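Jernholm Table Linen Opens Its First Showroom in Sullthorpe

SULLTHORPE, September – Jernholm, the maker of table linen and woven goods for the home, is pleased to announce the opening of its first showroom, located on the ground floor of the former Dumlao building. The doors open at 10 a.m. and the entrance is free for all visitors.

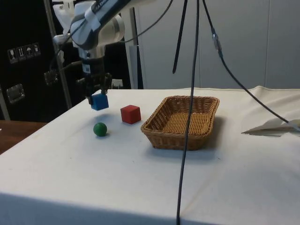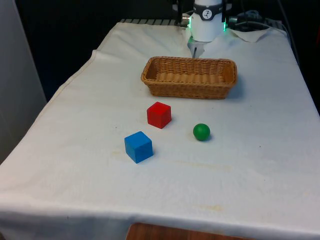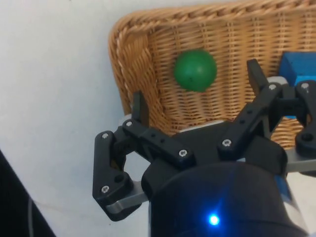
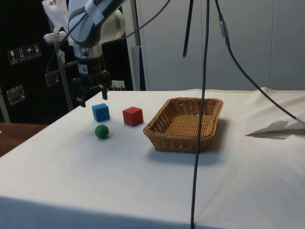
White cloth on the table; in every picture, also a woven wicker basket. Photos: Jernholm

The showroom has a surface of 1,079 square feet and presents 29 table settings, from the everyday breakfast to the large family dinner. Visitors can touch every fabric and ask for a sample to take home.

"For many years our customers bought from the catalog only, and they wrote to us that they wish to feel the cloth before they order," said Ronaldo Baluyot, managing director of Jernholm. "Now we can invite them. I am very glad that this happens in Sullthorpe, where our company was started."

With the opening, Jernholm also introduces the Grasirano collection, which includes tablecloths, napkins and runners. The tablecloths are offered in 3 sizes, and other sizes can be sewn on request. The first 200 visitors will receive a set of two napkins as a gift.

Care advice is given at the counter every afternoon until 5 p.m. Customers may bring their old table linen, also from other makers, for small repairs of the hem.

Press visits can be arranged with the showroom office in Sullthorpe.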